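Campus Communications Newsletter
05/02/2019

The new Clolleck College color palette is ready!

After a long winter of paint chips, test prints and more opinions about green than we knew our campus had, we finally have an updated set of official colors. The guide is posted on the staff portal now, and we are so happy to hand it over to you.

Quick background for those who joined us recently: the old palette had grown to 32 shades over the years. Some were nearly twins. Others looked great on a monitor and turned to mud as soon as they hit a paper bag or a banner. We gathered 146 printed pieces from offices all over campus, laid them out on the long tables in Grikton Hall, and hardly any two of our "official" greens matched. It was a fun afternoon, and a humbling one.

The new palette has two primary colors, Lam Green and Warm Stone, plus a small family of accents for charts, signs and web buttons. Lam Green is the one to reach for first. If your piece only has room for one color, make it that one. Warm Stone works beautifully as a background and is much kinder to the eyes than plain white on a big poster (try it, you'll see!). The accents should stay under 25 percent of any layout, and they should never be used for the college name.

A few things people have already asked us:

Do I have to throw out my old letterhead? No, please use it up. Business cards too. We only ask that new orders placed after the start of October follow the guide.

Can my department still have its own color? You can pick one accent and stick with it, and we love it when offices do. Let us know which one you chose so your neighbors down the hall don't grab the same one.

What about clothing? Shirts and jackets can be Lam Green, Warm Stone, black or off-white. Printing on the fabric should be a single color, either black or Lam Green. Astano, the print shop that handles most of our orders, has the ink formulas on file, so just mention the new guide when you send in your artwork.

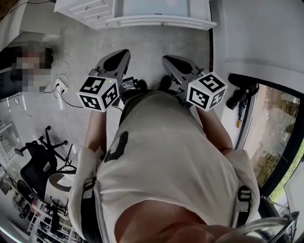
Student clubs have a little more freedom. Club artwork can use any color at all, as long as the college name isn't part of the design. Once the name goes on, the clothing rules apply and we need to see a proof before it goes to print. Most proofs come back to you the next working day, and we really do enjoy looking at them – some of the club designs this spring have been terrific.

Color values for print, screen and paint are on page 2 of the guide, and the swatch files are in the same folder. Printed swatch cards are at our front desk in Grikton Hall. Please take one for your office, and one for whoever makes your flyers.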